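### 3.2 Collection of Demonstrations with Hand-Held Grippers

Demonstrations were collected by two means. For the tabletop tasks in Section 4.1, an operator moved the arm through a pair of leader arms while watching it from the opposite side of the bench. For the furniture tasks, which include opening doors, closing doors and pressing panels into place, the operator carried out the task directly with a hand-held gripper, and no robot was present during recording. The second method is described in this section. The procedure follows an internal protocol written by Ludger Voß for the Meinecke laboratory and later adopted at the Grundthorpe site.

The choice of method was made after an early trial with remote control. Operators who worked through the leader arms had difficulty judging how hard the follower was pushing against a stiff surface. Many of these recordings contained long pauses before contact, and several ended with the door pushed out of line. When the same operators held the gripper themselves, they approached the surface at an even speed and corrected small errors in angle without stopping. Remote control was kept for tasks in which the position of the arm's elbow matters, as a hand-held device records the motion of the tool only.

Each gripper carries a cube with printed fiducial markers on its faces. The position and orientation of the tool are estimated from the markers whenever at least one face can be seen clearly, and the estimate is bridged over short gaps by an inertial unit in the handle. Marker poses are computed at 30 Hz. The opening of the fingers is read from a separate encoder and written to the same log. The operator also wears a head-mounted camera, so that each recording contains a view of the task close to the one the operator used to carry it out.

Before each session, the operator holds both grippers still in front of the head camera until the tracking software reports a stable pose. The fingers are then opened and closed fully to set the limits of the encoder. If the cable of either gripper is pulled during this step, the step is repeated. Operators are asked to keep the marker cube turned toward the head as far as the task allows, and to leave out any movement that they would not wish the robot to copy. Figure 4 shows contact with a locker door as seen by the operator.

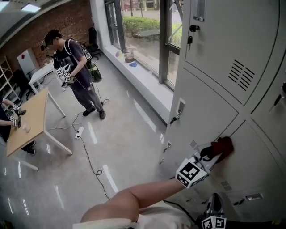

**Figure 4.** Hand-held gripper with its finger pad pressed flat against a metal locker door. Other operators with marker-equipped grippers are seen to the left.

Contact tasks of this kind were divided into three phases for labeling: approach, contact and release. The approach phase begins with the first steady movement of the tool toward the surface. The contact phase begins when the pad meets the surface and ends when it leaves. The boundaries were marked by hand by Pascal Lindemann, who used the head camera view together with the speed of the tool. A second pass was made over all recordings in which the two sources disagreed. Recordings in which no clear start of contact could be found were removed from the training set and kept for later study.

Large, flat metal surfaces presented particular difficulty. A plain door offers few visual features near the point of contact, and a policy trained on such recordings tends to place the tool correctly in height but poorly in depth. We therefore added the estimated distance between the finger pad and the surface as a training signal during the approach phase. The distance is obtained from the recorded path itself, by taking the pose at first contact as zero. It is not supplied to the policy when the robot is running.

Sessions were held in ordinary rooms with several operators working at the same time. This arrangement shortened the time needed for collection, but it placed further demands on the tracking. Marker cubes belonging to one operator could enter the view of another and be read as valid targets. Each cube was therefore given its own set of marker codes, and any code that was not registered to the operator at the start of the session was ignored. Windows and shiny floors also caused false readings in strong daylight. These were filtered by rejecting any pose that required the tool to move faster than 2 m/s between consecutive readings.

The final set for the furniture tasks contains 29 sessions. Sessions were assigned to the training or the test portion as a whole, so that no session contributed to both. Within the training portion, recordings were cut to begin shortly before the approach phase and to end with the tool clear of the surface. Longer recordings with repeated contacts were split at the release phase and treated as separate demonstrations.

The recorded tool paths were then transferred to the Astari arm. Each path was expressed relative to the pose of the tool at the start of the demonstration and checked against the joint limits of the arm. Paths that could not be followed were shifted as a whole by up to 4 cm, and were discarded if this did not resolve the conflict. Most of the discarded paths included a low reach with the wrist turned outward, a posture that is comfortable for a standing person but lies near the edge of the arm's working range. Operators in later sessions were told of this limit and were asked to stand farther from the surface when working near the floor.

One difference between demonstration and execution remains. The operator's head moves freely during recording, whereas the camera on the robot is fixed at the top of a column. To reduce the effect of this difference, all tool poses were expressed in the frame of the first image, and the camera height was varied in training. The Olness controller, which closes the loop on contact force during execution, was left unchanged for all tasks. Its settings are listed in Appendix B, together with the marker sizes and the layout of the log files.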